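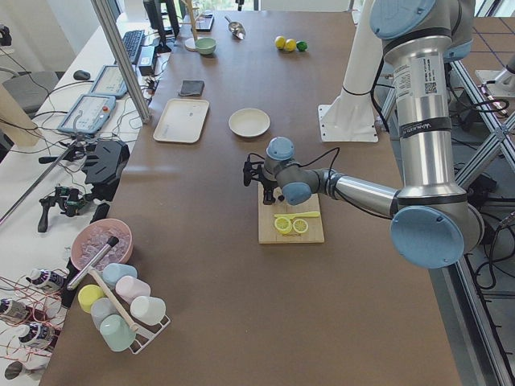

Lemon halves and a yellow knife on the cutting board.

Does cold lemon juice taste more sour?
By Rania Benjelloun, with Othmane Hajji

I picked this topic over the summer because my aunt swears you have to warm a lemon before you squeeze it, and my uncle says that's rubbish (they've been having this argument since I was in primary school!). I wanted to know about the flavour side of it too, so Othmane and I ended up doing both.

We bought a big bag of lemons from the market in Huvcombe in August. Half went in the fridge overnight and the other half sat on the bench. Next day we squeezed them by hand with the same plastic juicer and poured each lot into a measuring jug. The fridge lemons gave us 296 mL and the bench ones gave us 545 mL, which was a way bigger gap than I was expecting. I do think my arms were tired by the time I got to the cold ones, so we should have swapped the order partway through.

For the tasting we mixed the juice with water and no sugar, and got 32 people from our year to try a cold cup and a room temperature cup. 19 of them said the room temperature one was more sour. The rest picked the cold one, and Othmane's favourite colour of cup may have had something to do with it, as we only had two colours and never switched them around.

If I did this again I'd weigh every lemon first. Mr Briem also suggested rolling them on the bench before cutting, so that's on the list for next term.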